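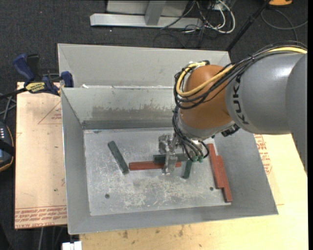
Nilton Echeverri wrote in the comments last time that I'd gone far too easy on the tournament chapters, and that anyone starting Eltik should skip straight from the end of the harbour story to chapter 102. I've now reread the whole stretch to see if he's right, and I'm sorry, Nilton, but I loved it even more the second time!

Yes, it's slow to get going. Lachance spends two full chapters in the waiting hall eating soup and worrying about her sword hand, and the first proper fight is over in four pages. But the soup chapters are where we meet Humberg (in that ridiculous feathered coat), and without them his fight with her later on is just two people hitting each other on a bridge. He gives her his bowl. She never thanks him. When he brings it up again, halfway through the duel and bleeding all over the planks, I had to put the book down and go for a walk.

And the art gets so good here. The early volumes have those stiff, careful outlines, everyone standing as if for a school photo, and then somewhere in the tournament it all loosens up and people start to look as though they weigh something. Look at how Lachance lands after the second bell – knees bent, hair in her mouth, one boot half off. I've tried to draw that panel myself and made a terrible mess of it.

I'll give Nilton the Clornier business. The masked judge is obviously Clornier from the moment he walks on, the whole crowd seems to know, and it still takes until the final to pull the mask off. My sister guessed it from the cover. The animated version handles this better, I think, by letting him keep his back to us for most of an episode, though it also cuts the lantern maker, and I can't forgive that.

Some of you asked which volumes to buy if you're borrowing the rest. For this part you want the big reprint, the one with 200 pages and the blue spine, as the older printing has the bridge duel shrunk down and you lose all the rain. My copy fell open at page 172 the day I got it and does so every time now, right on the broken sword.

Next up is the winter siege, which I've only read once and mostly on trains. I remember a wolf, a very long staircase and Humberg being rude to a bishop. I'm starting it tonight with a pot of tea – do shout if there's a side story I ought to read first.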